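Company | About us

Stokach tests whether machines can do ordinary chores, and publishes the answer in plain terms. We work for makers of household robots and for laundries, repair shops and small factories that are thinking of buying one.

Lachlan Sutherland set up the firm after four years of fitting conveyor lines at Dradura. Our current list holds 184 chores, each written as a short task sheet with a start state, an end state and a time limit. A chore is passed, part-passed or failed. We don't give stars.
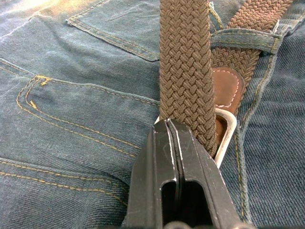
Garment handling: gripper at the buckle of a braided belt, jeans laid flat.

Clothing takes up more of our time than any other group. Rigid parts such as buckles are within reach of most two-finger grippers. Cloth and woven straps change shape when pulled, and a strap threaded through a loop adds friction that the planner has to allow for. On the Budix list of 304 shop-floor jobs, which we also run, soft goods are scored apart from the rest for the same reason.

Can machines do the chores yet? Some of them, slowly, with a person nearby — folding towels is close, undressing a pair of trousers of its belt is not. Reports are reissued each March. Enquiries from the Aguiar region go through our second office.

We use cookies to remember your settings. Accept | Manage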